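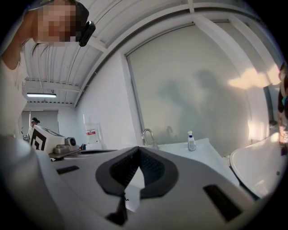 Danuta Chmielewska wrote that her heat pad had done nothing for a stiff shoulder until she moved it lower, below the blade, and asked whether the Ustix wrap could be worn there. It can, with the longer strap.

Ustix heated wrap, reviewed January 2023

The wrap weighs 755 g with the battery fitted. There are two heat settings. On the lower one a full charge lasted 147 minutes; I did not time the higher one, as it was too warm for me through a thin shirt.

Fit is fair. The chest strap rides up when the arm is lifted, and the fastening picks up fluff. Worn across the lower back it stays put. The cover unzips and washes at 30, but the heating panel must come out first and the slot for it is tight.

I used it on 13 evenings for an old muscle strain. Stiffness eased while it was on and for a short time after. Sleep was no different. Anyone with numb skin, poor circulation or a fresh injury should ask a pharmacist before using heat at all.

The Dastura wrap is lighter and has a better zip, but it must stay plugged in. For use at a desk I would take the Dastura. The Ustix charger lead is short, and the spare strap is sold separately.

Marius Tănase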